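Harawira novel to be published in English and Malay

A new edition of Ruby-Lee Harawira's second novel, Prikala, will go on sale on 18th May, with a Malay translation by Rohani Rahman appearing at the same time.

The book follows three sisters who run a ferry on a northern harbour in the years after the war. It was first printed in a run of 2,000 copies and has been hard to find for a long while. The small press Rirnau bought the rights last year.

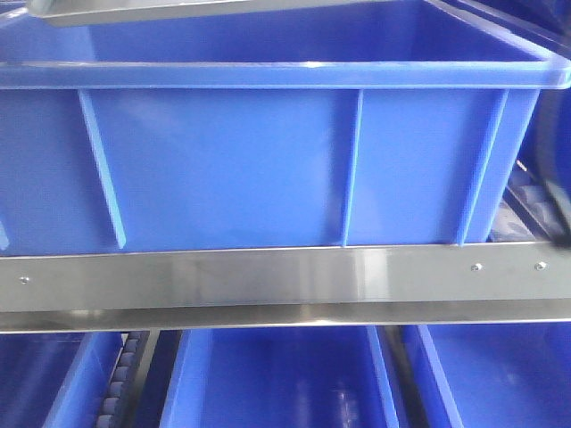
Harawira cut two chapters from the original at her first publisher's request, and both have been put back. One of them, set over a single night at the landing, is told by the youngest sister and gives her a much larger part in the ending. The new edition also has a short preface by the poet Ataahua Kingi, who taught the novel for several years.

Rahman worked from the author's typescript. "The sisters talk over each other all the time, and I wanted a Malay reader to hear that," she said. "Some of the ferry words took me weeks." She has kept the Māori words in the text as they stand - there is no glossary.

Rirnau's editor, Brodie Prendergast, said the press plans to bring out Harawira's short stories next, though no date has been set.

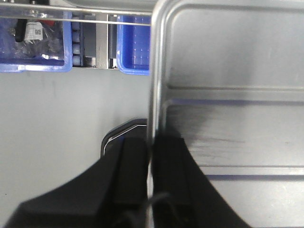

Will the earlier version still be sold?
Rirnau is replacing it with the restored text, so older copies will only turn up second-hand.

The English edition is a paperback with 40 pages more than the first printing. Harawira will read from the restored chapters at the Trasteck bookshop in May, with Eun-ji Seok in the chair.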